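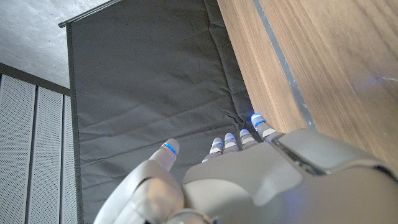
Hi all, I finally got going on the den on Sunday, and thanks to everybody who wrote back about fabric. I'd been leaning toward a cream linen because the room doesn't get much sun, but my sister talked me out of it (two dogs, enough said). So I'm going with the dark gray next to the wood, and I have to say I love the two together! It makes the wood look warmer than it does next to a white wall. I still haven't decided if I should oil the wood or just leave it alone. Opinions welcome, I know you all have them.

Dineo Lekota wrote:
> Did you ever pick a fabric for the den? I have 5 yards of the
> Plultach wool left over from my bench and you can have it for
> the postage. It's heavy stuff, so get good staples.

Dineo, you're a sweetheart, but I'd already ordered mine from Flikby by the time I read this. Hang on to the wool till May though, I may want it for the window seat. And yes on the staples, I bought a box of 200 and I'm already running low. Does anyone know if the hardware place in Nendomham is still open evenings?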